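3.2 The shared table as a place of work

The rooms in our study were small, and in most of them one table served for many purposes. People ate there, sorted post, repaired small things and put down whatever they had in their hands when they came in. In this section we look at how a table surface is divided between two persons who use it at the same time. We coded 887 short episodes of table use from 37 households in Laltville. The households were visited in February, mostly between four in the afternoon and the evening meal.

We follow the method of Psarras in separating the "near zone" from the "held zone". The near zone is the part of the table that a seated person can reach without moving the upper body. The held zone is smaller. It is the part in which the person is working at this moment, and into which the other person normally does not put a hand. In the original proposal the held zone was drawn as a half circle in front of the chest. Our material supports this only in part. When a plate is in use, the zone seems to follow the plate, and it moves when the plate is moved.

Figure 4. Table use by two persons, with a plate in the held zone of the person at the near side. View from above.
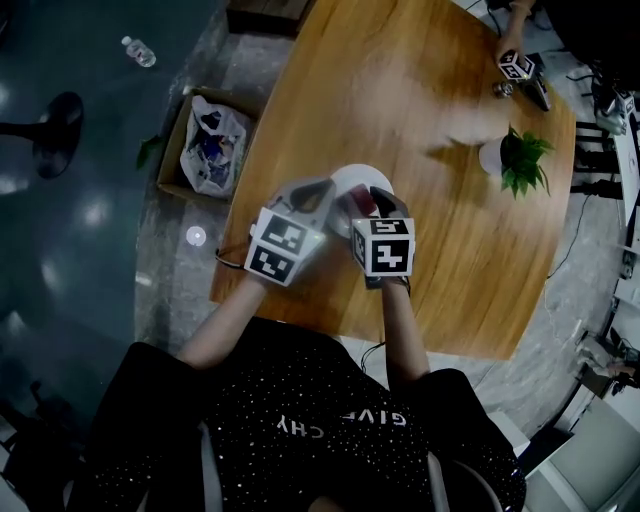
The border between two held zones was almost never marked with words. We heard a spoken request for space in very few episodes, and these were usually between a parent and a child. Adults solved the matter with objects. A cup, a folded cloth or a plant was placed, or was left where it stood, and both persons then worked on their own side of it. Theano Psarras, who coded the first part of the material, called such objects "quiet fences". We kept this name in the coding book, although we are aware that it suggests more intention than we can show.

Potted plants need a separate remark. They were the objects moved least often in the whole material. On rectangular tables they stood usually at the wall side, where they disturbed little. On rounded tables there is no such side if the table stands free in the room, and the plant was then found in any position, but seldom in the center. Several participants explained to us that the center must stay free for dishes, also at hours when no meal was planned.

A second question was what happens with things for which the table has no place. Here the floor beside the table was more important than we had expected. Boxes and bags were put down there, often open, and they stayed open during the work. We first coded them as storage, but 2 of the coders disagreed on this point and we returned to the material. In the revised coding book a box is counted as part of the table area when it stands within reach of a seated person. This change affected the results for the Mavromatis buildings the most, because the apartments there have almost no closed cupboards in the room with the table.

The distances used in this section were measured from floor plans drawn during the visits. For round and rounded tables we measured from the edge nearest to the chair. The full list of object positions, with 3,295 entries, is given in Appendix B.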